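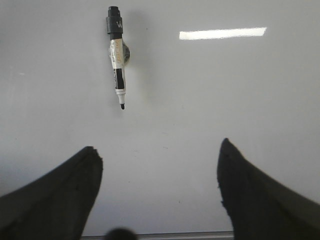 Features > Workplace > Writing Surfaces

Tip Down: Storing the Dry-Erase Marker
June | By Eliécer Cuadros

Dry-erase ink is pigment held in a fast solvent with a release agent. The pigment is the heaviest of the three and settles when a marker stands still. Stored tip up, the nib starves and the line turns gray. Stored tip down, it stays charged, but the cap must seal.

The drafting office at Tritonero in Govville hung 6 markers beside its boards for 15 weeks, half of them inverted. The tip-up group wrote faintly on the first stroke. Laying them flat for 8 hours brought most of the line back.

Glossy boards release ink cleanly and reflect ceiling lights. Move the board or tilt it slightly before replacing it with a matte one, which holds more residue.

Magnetic holders should grip the barrel only. Pressure on the cap can work it loose, and an open nib dries fast.

Related
Gautam 3015 Board Cleaner, Tested
Sivulen's Refillable Barrels
Ghosting: Causes and Removal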